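Open day at Zustow, anyone else go?

Workshop & Automation > Events and Visits

tailstock_ted
Went to the August open day at Zustow, the automation place in Brandham. Doors at 10 am, free parking, and they'd put up signs from the highway this year. Not a big show. They had a palletiser going in the main shed, a welding cell behind curtains, and two-arm stations in the back room. I spent most of my time in the back room. Keen to hear what others made of it.

mulga37
I was there after lunch. The palletiser was good but I've seen plenty of those. Got a sausage and left at 3. Was the welding cell running when you went through? It was off for me.

tailstock_ted
Yes, it ran in the morning. They did short brackets, one after another.

Floltach_fan
The two-arm stuff is a waste of floor space if you ask me. A person could sort those little boxes in a few seconds. We looked at something like it at work and the quote killed it straight away. One arm and a decent fixture does most jobs.

nasution_dave
Depends on the job. If everything turns up in the same spot, sure, one arm and a fixture. We handle returns at our place and nothing turns up in the same spot. Picking up a tray by both sides is awkward with a single gripper as well.

Floltach_fan
So put a handle on the tray.

nasution_dave
We have 200 of them and they stack. Handles would wreck that.

kerryb
Did they let you ask questions? Last year they just pointed at a poster.

tailstock_ted
Much better this year. Pilar Mansilla ran the back room and she answered everything, including the price question, which she didn't love. The talk went 37 minutes. The arms share a rail across the front of the enclosure, one at each end. 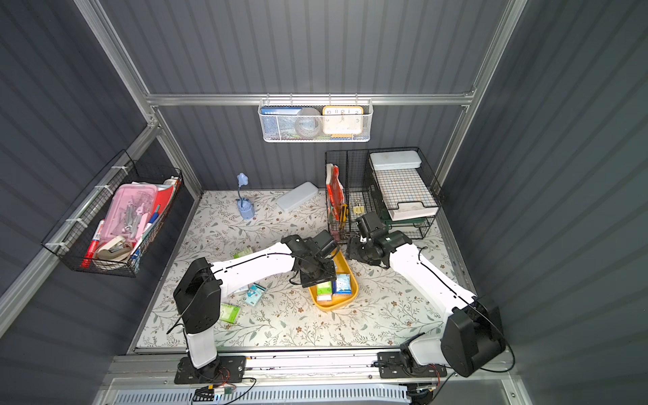

She said they leave ordinary desk gear in there on purpose, because customers' benches are never clear. I asked about grip force and she said they set it low for cardboard and put up with the odd drop. The station had done nearly 700 runs by the time of the open day, by her count. I didn't ask how many of those were good ones, and I should have.

Floltach_fan
That's the only number that matters. Runs mean nothing without the failures.

kerryb
Agree with that, but it's an open day, not an acceptance test. You can email them and ask.

mulga37
Is the enclosure something they sell or did they build it themselves? I like the aluminium framing. I'm after something similar for a small router, with solid walls to keep the chips in.

tailstock_ted
Built in house, she told me. The walls are corrugated metal. I didn't get the extrusion size, sorry. Any of the framing suppliers will cut to length for you, but get a price on the brackets first as that's where my last one blew out.

nasution_dave
I've emailed them about the failure rate. Will post if I get a reply.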